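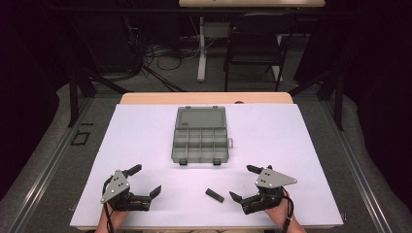
## A week by the water at Zelenák

The lake at Zelenák has had holiday cabins on its north shore for decades, and most of them look much as they did when they were built. Blažena Murín bought hers in February and has let it by the week ever since. It sleeps four, in one double room and a pair of bunks, and the kitchen opens on to a covered porch with a view of the jetty.

The site shop sells bread, milk and gas bottles, and shuts at noon on Sundays. For anything else you drive to Kiter, where there is a proper supermarket and a chemist. 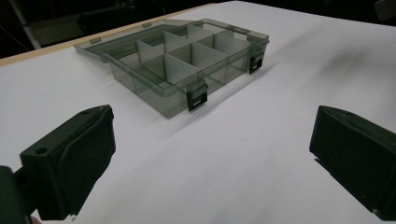
The bus to Kiter runs only in high season, so a car helps. Parking is beside the cabin – one space each, with visitors sent to the field by the gate.

Ctibor Malý hires out rowing boats from the jetty and asks for a deposit in cash. He also keeps 2 canoes, which go early on fine days. The walk round the lake takes most of a morning and is muddy at the eastern end, where the path crosses a stream.

Dogs are welcome in Murín's cabin but not on the bathing beach. Bed linen is included; towels are not. Keys are collected from the site office after three.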